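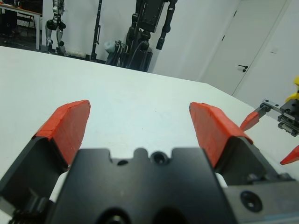
All the packs die in the same drawer whatever the box says, so what would you be measuring, was one reply to our first notice, and it is a fair thing to ask. We don't know that they all die in the same drawer. We don't know that they don't, either. The boxes promise a pack that "holds its charge", and when we went looking for what that means in an ordinary shed or hallway cupboard we found plenty of adjectives and very little else.

Skustau is therefore looking for 33 households to take part in a winter storage trial of cordless tool batteries. We mean the slide-on lithium ion packs for drills, strimmers, hedge cutters and small vacuum cleaners. We are not testing car batteries, phone batteries or anything with a mains inverter attached, and please don't send us photographs of your solar set-up.

The idea is dull and we would like to keep it that way. You take two packs of the same make and model. One is put away fully charged, the other at the middle of its gauge. Both stay in the same spot until the end of January, and you bring them to us. We run them down on the bench and write down what comes out. The common advice is that a lithium ion pack should be stored part charged and somewhere cool. It may well be right. We have also heard it repeated by people selling special storage boxes, and we'd like to see how much difference it makes over one winter to packs that real people have already dropped off ladders.

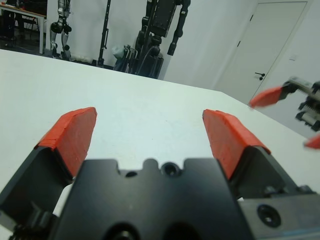
Do I have to buy new packs for this? Used ones are what we want, as long as they still take a charge and the casing is sound.

A pack that is swollen, cracked, leaking or smells sweet is not eligible. Don't charge it to see if it recovers. Take it to your recycling centre and tell the staff what it is.

What you would be doing:

Bringing both packs to the opening session at Seletti House, Dovhaniuk Road, where we measure their capacity before they go into storage.
Keeping them in the place where you would normally keep them. If that is a freezing garage, good. Don't move them indoors to be kind.
Filling in the Gultari sheet once a week. It has 3 columns: the date, the temperature where the packs are kept, and anything that has happened to them.
Leaving them off the charger. A single top-up spoils the pair and we would have to drop it from the results.

The thermometer is lent to you and has to come back. People who lose interest halfway should please tell us so. A gap on the sheet is useful to us and a row of temperatures made up at the kitchen table is worse than having nothing. 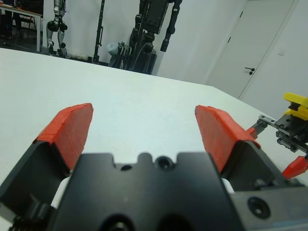 We should say what you get out of it, as most calls of this kind are vague on the point. There is no fee. We pay bus fares and parking for both visits, and you keep a printed copy of the figures for your own packs. You may find that a battery you thought was finished has plenty left in it, or that an expensive one is poor. We can't promise that the results will save you money. A trial this size won't settle any arguments about brands and we won't be publishing a league table, whatever the manufacturers' friends on the forums would like.

There is no sponsor. We were offered free packs by a seller and turned them down, partly on principle and partly because they were new and would have told us nothing about old ones.

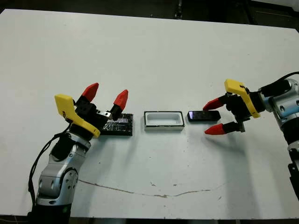
Before you apply, check that your packs really are a pair. The same voltage isn't enough; the model number on the label must match, and so must the rated capacity. Clear a bit of table and set them down flat, like the black case in the picture, then photograph the labels so that we can read every line. Wipe off the sawdust first. Almost 4 in every ten applications last time had to be sent back over an unreadable label, and by then some of the places had gone.

Applicants must be over eighteen and be able to attend both sessions in person, as we don't accept lithium packs by post. Renters are welcome, and so are people who own one drill and use it twice a year. Tradespeople can apply with packs they are able to spare for the whole winter, and we'll believe that when we see it.

Send your label photographs, the rough age of each pack and a line on where they will be stored. Applications close on 10/20/23. You will get an answer either way, including a reason if we can't use you.

Contact: Skustau, Seletti House, Dovhaniuk Road | © Skustau | Back to top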